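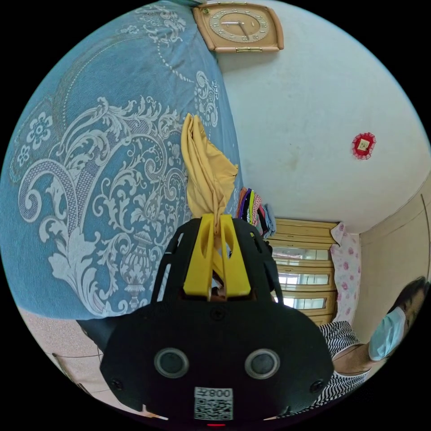
Danilo Baluyot disagrees with the premise that a machine should learn household work in a laboratory at all. The laboratory table, he has written to the Lurkerbridge Institute, teaches a robot about laboratory tables, and a program that intends to serve homes should do its teaching in them. His letter was read aloud at the opening of the institute's annual review in July, and it was put to Rhea Sison, who directs the household demonstration program, as the first question of this interview.

Ms. Sison said she had no quarrel with it. The program, known internally as Poller, was moved out of the institute's test rooms and into private residences during its second year. Demonstrations are now made with a gripper held in the hand, in bedrooms and kitchens, among the belongings of the people who live there.

"We had a very clean room with a very clean table," she said. "The cloth was always placed in the middle. The results were good as long as everything stayed in the middle. When we took the arm to an apartment, it reached for the place where the middle of our table would have been."

The interview was held at the institute's offices over two sittings. Efa Samuel, who supervises the people who carry out the demonstrations, joined for the second.

Two Ways of Showing

The institute has used two methods to record a task. In the first, an operator sits at a console and drives a robot arm from a distance, watching through cameras. In the second, the operator holds the gripper directly and performs the task with it, and the motion is recorded for later use by an arm fitted with the same fingers.

Ms. Samuel worked with the console for several years and speaks of it with some affection. She said that remote control has one advantage that is easily overlooked, in that whatever the operator succeeds in doing, the robot has by definition been able to do. With a hand-held tool, a person may turn the wrist in a manner no arm can follow.

"A new demonstrator will reach behind her own back if you let her," Ms. Samuel said. "The recording will look very nice. Then we run it through the check and the arm has no such shoulder. I would say that most of the first week is spent unlearning that."

The console, however, proved slow for cloth. An operator at a distance does not feel the fabric pull. Ms. Sison recalled one afternoon during which a skilled operator attempted to lift the corner of a pillowcase and obtained two usable recordings by four o'clock. The same person, holding the gripper, had enough by lunch on the following day to fill the quota for the week.

"You feel the tug through the handle," she said. "You correct for it before you have thought about it. That correction is the thing we want to record."

Both methods remain in use. Remote control is kept for heavy objects, for work near a stove, and for the final stage, in which the arm attempts a task by itself and an operator takes over if it fails. Those interventions are stored separately and are considered among the most useful material the institute holds.

The Difficulty of Cloth

Asked why so much of the program is given over to clothing and linens, Ms. Sison replied that a cup has the same shape each time it is picked up. A shirt does not. The program's current library contains 1,034 accepted demonstrations of handling cloth, and she does not regard this as a large number.

"People ask when it will be finished," she said. "I tell them to go home and pick up the same scarf until it lands the same way, and then to telephone me."

Ms. Samuel described the instructions given to demonstrators, which are short. The fingers should be brought to the fabric at a moderate speed. They should close fully before any lift is begun. The tool should be held so that its own view includes both the fingers and the surface beneath. A garment that slips is to be picked up again without stopping the recording, and the demonstrator is asked not to help with the free hand.

The last rule is the one most often broken. Ms. Samuel said that the impulse to smooth a sleeve is very strong, particularly in those who have kept house for many years, and that she has given up reprimanding anyone for it. The recording is marked and set aside.

She added that experienced housekeepers are otherwise the best demonstrators she has trained. They waste little motion. Lilibeth Calimlim, whose notes on the pinching of thin fabric are now part of the training booklet, had never handled the equipment before joining the program and required some 12 practice sessions before her recordings were accepted without comment.

One passage of her notes was quoted by Ms. Samuel from memory: "Take less cloth than you think. If you take a great fistful, you will not know where the rest of it has gone."

A pinch near the end of the fabric leaves the remainder to hang freely, and the program at present favors such grasps. The fingers need little room, and the loose part of the cloth stays within view of the tool while it is being moved across a bed or a table.

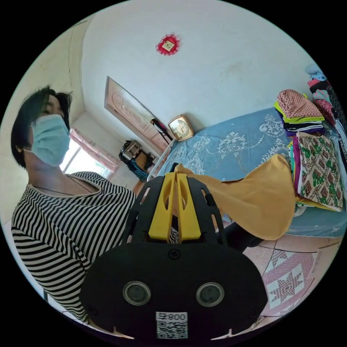

Working in Occupied Homes

The move into residences brought obligations that the laboratory had not. Households sign an agreement before any recording is made, and a second one afterward, once they have been shown what was recorded. A household may withdraw at either point. Augustina Antwi, who drafted both documents, declined to be interviewed but supplied a written statement. In it she observes that consent given before an event and consent given after it are separate matters, and that the institute had formerly asked for only the first.

Ms. Sison acknowledged that the second agreement has cost the program material. She considers the loss acceptable. Faces and papers are blurred in any recording that leaves the institute, and a household may ask that a particular room be left out altogether.

Nothing is tidied or rearranged for the purpose. Early in the residential phase, demonstrators had been permitted to clear a surface before beginning, and the recordings from that period are now used only for comparison.

"It was the table again," Ms. Sison said. "We had gone to all the trouble of entering a real home, and then we moved everything out of the way."

What the Arm Has Learned

On the subject of results, both were cautious. The arm trained on the residential recordings, which the institute calls Vodness, is able to pick up a single garment from a bed and carry it to a basket in rooms it has not encountered before, although it remains slow. It does poorly with anything sheer. It cannot yet fold to a standard that Ms. Samuel would accept from a demonstrator, and she was firm that the word "folding" should not appear in the program's public materials until it can.

Ms. Sison was asked whether the arm has acquired any habits from its teachers. She said that it pauses slightly after closing its fingers and before lifting. This was never specified by the engineers. It is present in nearly all of the recordings, and Ms. Samuel believes that it comes from the rule about closing the fingers fully, which demonstrators tend to obey with a small hesitation.

"We discussed removing it," Ms. Sison said. "It would save time. Efa asked that it be left in."

Ms. Samuel confirmed this. During the pause, she said, a person standing nearby can see what the arm has taken hold of and has a moment to stop it.

The next phase of the program will pair the hand-held method with remote correction in the same residence, so that a household's own demonstrations are followed by supervised attempts in the same rooms. The first such trials are planned for the Aquino district, and training of demonstrators for that work has begun.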